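## 4. Trying out a hand on the sorting table

Right, so you've got the Vokix controller talking to the arm and you want to know if your new hand is any good. I use the same little sorting job for every hand I try, because it's cheap and it shows up bad finger settings in a hurry!

1. Put two baskets on a white table and write a label by each one. Marker straight on the tabletop is fine by me. Fruit and office gear go in the middle, with a bit of elbow room between them. 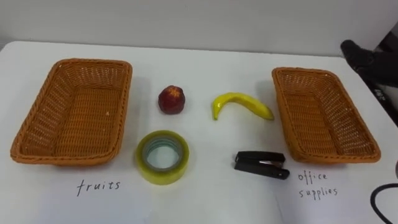 *Abernathy*

 I like a stapler and a roll of packing tape in the mix (a banana's easy, a stapler will humble you).

2. Load the Grolora grip profile and set the closing speed to 24. You can go up to 200 later on, but please don't start there.

3. Run the tape roll by itself first. A five-fingered hand has choices a two-jaw gripper hasn't – it can pinch the outside, or hook the thumb through the core. I favour the thumb, so watch where it lands against the inner rim before you let the fingers close. 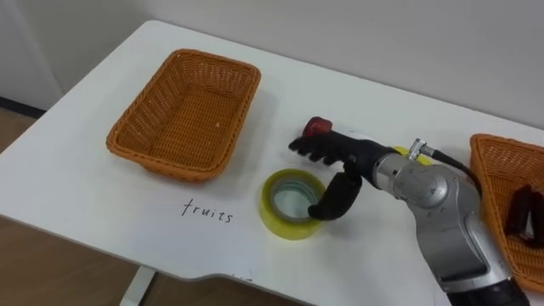
4. Now swap hands and do the whole lot again. Keep the labels and baskets where they were, or your comparison's worth nothing.

> **Caution:** Keep your own mitts off the table while the arm's live, and know where your stop button is.

### Standing the robot at the desk

If you're running the full humanoid, the Clollari stand-off setting is 51 out of the box and I've never had to fiddle with it much. Get the feet flat and a short step apart, lift the forearm well clear of the tabletop, and open the hand before you start. Run the tether away behind the legs with plenty of slack.
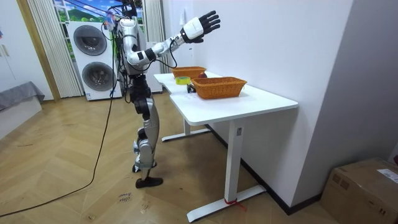 *248 words, give or take a caution · 2 min read*

**Note:** If the hand opens on its own after a swap, reload the grip profile and go back to step 2. Mine did that all through June until I updated the controller.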